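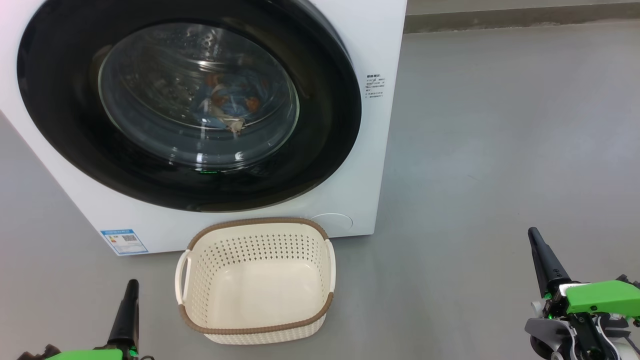

Dye room notebook
Posted November 14, 2022 by Slavica Kos
Print | E-mail this entry

Madder bath, second try

Started again with the madder from the Stiltus sack. The first bath in April went brown and I blamed the water. I now think I let it get too hot. Kept the pot low all morning with the lid off and stirred when I passed it. Color on the wool by noon was a decent brick red. The linen is weaker, more of a dull salmon, and patchy along the fold where I tied it.

Total dry weight of fiber before mordanting was 953 g. Alum as usual, cream of tartar only on the wool. I forgot to write down the weight of the root last time, so the two baths can't be compared properly. It's on the jar lid now.

Zlatko wants to try chalk in the next one. He got a clearer red that way at Mladenović, where the water is soft. Ours isn't, so I don't expect much, but it costs nothing to try on a small skein.

Wash tests

Strips were cut from each piece and stitched to white cotton on one side and white wool on the other. Plan is three washes with the plain soap, then dry flat and compare with the unwashed half kept in the drawer. Please don't use the Zomex liquid for these – it has brightener in it and the white cotton will look cleaner than it should.

Label every strip with thread, not marker. The marker bled on 2 of the onion skin strips and they had to be thrown out. 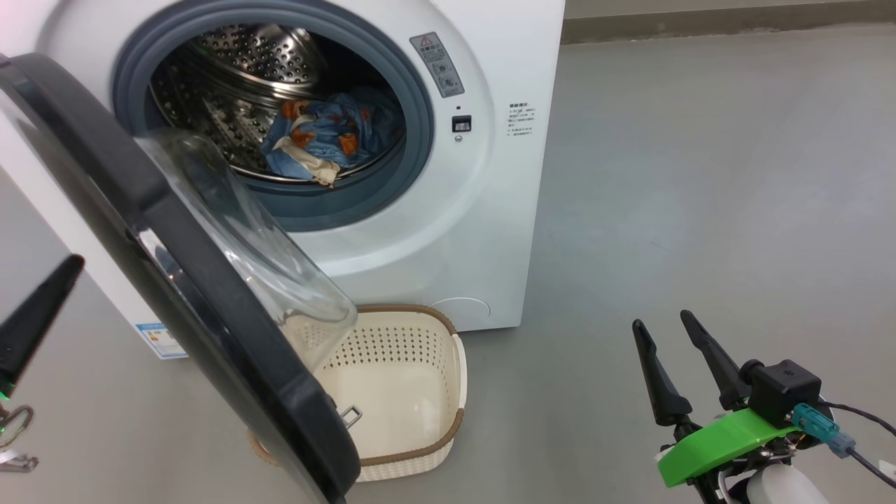 Indigo vat

Smells right again. Surface had a coppery skin and the liquid underneath was yellow-green when I pushed it back with the stick. Fed it a little fructose and lime on Friday, nothing today. Dipped one cotton sample for a minute and it came up pale but even. Leave it alone until Thursday.

The 17 skeins for the Clinimura order are wetted out and in the blue tub. They want mid blue, so three short dips each with a long airing in between. Zlatko did one long dip last time and a lot of it rubbed off on the packing paper. 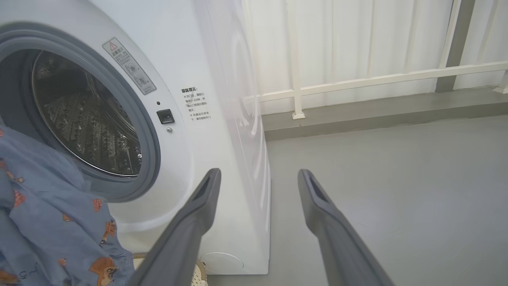

Front loader, door seal and drum

To do

- weigh out chalk for the small madder bath
- order alum, the tin is nearly done
- ask Zlatko where the good thermometer went
- move the walnut hulls off the top shelf, they're getting dusty
- gray scale card for the strips is in my desk, left side

This site uses cookies to remember your settings. Accept | Read more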